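4. Recording the bag task (two-arm station)

Read section 3 first if the arms haven't been homed since the last power down. Everything below assumes both arms are on the front rail, cables clipped, light on the board green.

Why we bother with wallpaper. Result from the Gararbridge runs in April: policy trained on plain walls only fell over as soon as the background changed. Same policy, same number of demos, but walls and mat swapped every so often, held up much better on backgrounds it had never seen. Kavitha Rodrigues has the write-up in the Buckley folder. So the swaps are not optional, please don't skip them becuase you're behind.

4.1 Before you start

1. Check the paper on all three walls. No lifted corners. Tape from behind, never on the face.
2. Mat flat, pushed right into the back corners. A ridge will catch the fingers.
3. Log the wall code and mat code in the session sheet. Both. Walls alone is no use to anyone.
4. Pick a bag from the tray. Bubble-wrap bags go soft after a while, bin any that won't stay open.
5. Load the bag. Don't tape it shut.
6. Run the arm check from the menu. Wait for both arms to report ready.

CAUTION: Hands out of the enclosure before you press Enable. Both arms take up slack when they power on and the right one moves further than you'd think.

4.2 Recording a demo

1. Place the bag near the centre of the mat. Shift and turn it a bit each time. Operators drift into the same spot without noticing, see 4.4.
2. Sit down at the leader arms, press Record, wait for the tone.
3. Left arm in first, fingers low on the bag. Light pressure.
4. Right arm takes the upper end. Close slowly.
5. Lift with both together. Keep the bag between the grippers, don't drag it along the mat.

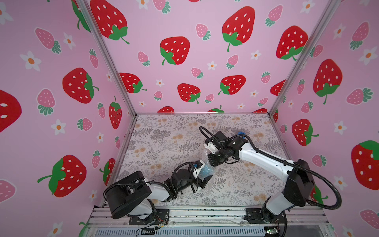 6. Hold for a two count, then lower. Open right, then left.
7. Press Stop once both grippers are open and clear. Stopping early cuts the release and the demo gets thrown out.
8. Mark it good, bad or unsure. Unsure is fine, Trinh Hà goes through those.

Note: a slip and re-grip is still a good demo. Keep it. The set with recoveries left in trained better than the cleaned one, and by enough that we stopped cleaning.

Note: clear plastic shows up badly on the depth stream. Known. Don't move the lights to fix it, the colour stream is what the model gets.

CAUTION: if a gripper stalls, let go of the leader arm and hit Pause. Don't pull against it. Finger replacements come from Clisville and take ages.

4.3 Swapping the background

New walls every 30 demos. New mat every 15, so the mat changes twice for each set of walls.

1. Pause, then Disable. Wait for the arms to settle on their rests.
2. Mat out first, then side walls, then back.
3. New back wall in, then sides. Tuck the edges behind the corner posts.
4. Mat in. Check no cable is trapped underneath.
5. Update both codes. Software does not prompt you for this (on the list).
6. Enable, run the arm check again.

Busy patterns are good. Mix them, walls and mat don't need to match and are probaby better if they don't.

4.4 How many, and what we got

Target is 200 good demos per operator block. The Plendidthorpe set ended up at 304 after the unsure pile was sorted, more than needed, all of it went in.

If your start positions bunch up on the plot, do another 15 with the bag well off centre. Most of the failures at test time were bags placed nearer the side walls than anything in training.

4.5 Finishing up

1. Disable, then power off at the rail switch.
2. Bag back in the tray.
3. Upload. Leave the window open till it says done, it fails silently otherwise.
4. Fill in the session sheet before you leave, not next morning.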